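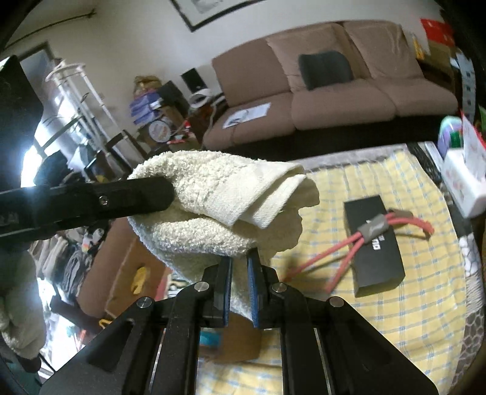 Luuk Declercq
Columnist, home and work

Can a machine do the chores yet? My answer is no, and folding is why. A towel has no fixed shape. Pinch it in two fingers and the rest goes where it likes. Factories got good at robots by keeping every part the same, 1000 times over. 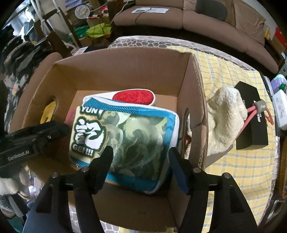

Packing a box is harder again. Soft bags sag and hide whatever is under them. A robot that gets 72 out of 100 items put away still leaves me a job every evening. I would pay for one that could finish a single basket of laundry.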